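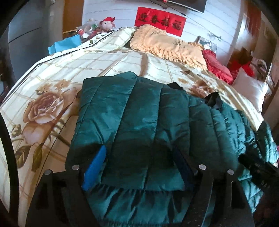 To: Winwood Trail Club list
Subject: Re: What to wear for the Rimton loop in May?

Severyn Zhuravel wrote:

> I'm signed up for the Rimton loop and have only done day walks before.
> The sheet says 11 miles the first day and 13 the second, with a night at
> the Akl hut. Two questions. Is my winter coat too much for May, and is
> it true there is no stove in the hut anymore? I would like to keep my
> pack light but I get cold easily once I stop moving.

Severyn,

The stove is still there but you can't count on wood. Last spring the box was empty when we got in and what was lying outside was soaked. Plan as if there is no heat. The hut is at 3229 feet and the wind comes straight through the door side, so take a bunk on the back wall if you get the choice.

As for the coat, I would bring it. You won't walk in it. From the Liler parking lot up to the ridge you will be in a shirt, maybe a thin fleece for the first half hour. The coat is for the evening and for breakfast. 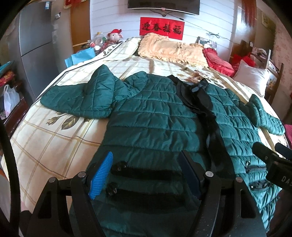
Pack weight is mostly decided by the big things, so weigh your sleeping bag and the pack itself before you start leaving socks at home. A padded jacket is light for its size. The trouble is the space it takes up. Lay it out flat on the bed before you pack and go through it. Mine is a teal one with zippered pockets on the front, and I have carried a full set of house keys over that ridge without knowing it. Then fold the sleeves in, push the air out and put it near the top, in a plastic bag if there's any rain in the forecast.

If you don't want to carry the coat, two fleeces and a rain shell will do the same job, but they come out heavier on my kitchen scale. 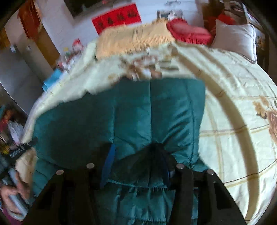 Other things for the hut: a hat, dry socks that you don't touch until you have stopped for the day, and something for your feet indoors. The floor is concrete. There are mattresses but no blankets.

Water is from the tap behind the hut if it has been turned on. If not, the stream is a short walk down toward the Winwood side and you will need to filter it. I carry two liters from Liler either way.

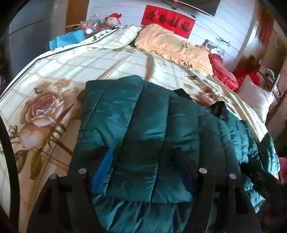 The second day is longer but easier. After the first climb you lose nearly 2000 feet down to Rimton, and most people's knees complain before their lungs do. Poles help. I have a spare pair if you want to borrow them - reply to me off the list.

We leave the lot at 7:30 a.m. The gate closes at dusk, so don't leave a car inside it overnight. Park along the road on the left.

Dale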